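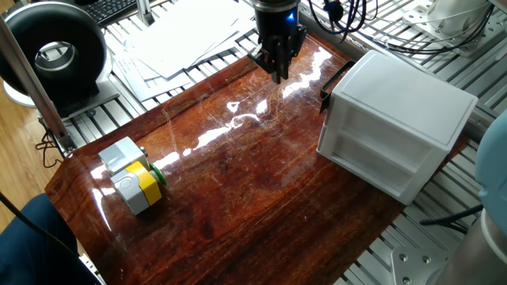 Building blocks, one end of the table

Reshma Botha
19 September 2024

Home Threads Replies Saved

Right, I promised a few of you I'd write up how the big table sort-out went, so settle in with a cup of something because I do go on a bit.

For anyone new, my great-aunt left me her dining table and, with it, every jigsaw, board game and tub of bricks she'd bought in her entire life. She lived in Plumcombe for most of it and never passed a church sale without going in. I loved her dearly and I have no idea where she slept.

The plan for the year was to go through the lot and decide what stays. I started with the jigsaws, thinking they'd be the easy part (they were not, I've been at it since spring and my knees will confirm this).

My rule with a second-hand jigsaw is that I make it up before I pass it on. I know plenty of people just weigh the box or trust the note on the lid, and fair enough, but I once spent a whole wet week on a harbour and found a hole where the lighthouse lamp should have been. I've never quite got over it.

The worst one so far was a 1000 piece wheat field. Just wheat! A bit of sky along the top, and then wheat all the way down to the bottom edge. I did the sky in one evening and felt very pleased with myself, and then I didn't finish the rest until my sister came to stay and took pity on me.

The best was an old Mollov one of a market square, with thick pieces and lovely odd shapes. There's a woman in a green hat buying cabbages and I got so fond of her that she's staying. That's 268 pieces, so it'll do for an evening when I want something gentle.

Several of you asked about sorting. I do edges first like everybody, then colours into baking trays, then I ignore the trays completely and hunt for whatever bit I fancy. My brother-in-law sorts by shape, every single piece, before he joins any two together. We don't do jigsaws together any more – it's better for the family.

Then the bricks. A whole tub of them, all mixed up, and some pieces I'm fairly sure came out of a completely different toy. I was only going to rinse them and send them on, but you can't have a tub of bricks in front of you and not make something, can you? A whole afternoon went that way and I don't regret a minute.

For washing them, by the way: warm water, a drop of washing-up liquid, an old pillowcase to hold them all, then spread out on a towel overnight. Don't put them near the radiator. Ask me how I know.

Still to go are the board games. There's a Schumacher racing one with most of its cards, and a thing called Fliltine that I can't make head or tail of because the rules are missing. If anyone remembers playing it, please tell me what the little pegs are for!

I've got 20 jigsaws boxed up and ready for new homes in October. Shout if you'd like one, and do say whether you want it easy or difficult. The wheat field is free to anybody brave enough, and I'll throw in the biscuits.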